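When Gertraud Eder speaks of the old duke, she lowers her voice a little, as if he could still be in the next room. She worked 19 years in the household at Skisteck, first in the letter office and later as secretary to the duchess, Inga. Now she is retired, and in June she agreed to talk with me about the question which everybody in the valley asks: who will carry the title after him?

"The family has not decided in one evening," she says. "People imagine a big dinner where someone hits the table. It was letters, many letters, and long silence between them."

The title goes back to 1532. It gives no power today, but it brings the house, the forest and a seat of honor at the summer procession. The duke has two children. The older, a son, has lived abroad since he was a student. The daughter runs the forest and is known by every farmer.
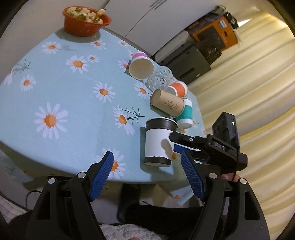 I ask Mrs. Eder if the daughter wants it. She thinks for a long moment.

"She wants that the house stays open for visitors. If she must be duchess for this, she will be duchess. Her brother knows it. He wrote to his father four pages by hand, and I was the one who put them on the desk. What was in them I will not tell you."

The old rule prefers the son. Anselmo Benavides, a historian who has studied the family papers, told me by telephone that the rule was set aside once before, when an heir entered a monastery. "The family likes to say that nothing changes with them," he said. "The papers say something else."

Mrs. Eder does not like this remark when I repeat it to her. "Mr. Benavides is a learned man, but he was never there at breakfast," she says. Then she laughs, and pours more coffee for both of us.

About the duke's health she will say only that he walks every morning and reads without glasses. He wishes to lead the procession one more time. After that, she believes, an announcement will come from the house itself, in a short letter pinned at the gate, as it was done for his own father.

"I will go up to read it like everyone else," she says. "At seven in the morning, before the bus comes with the visitors."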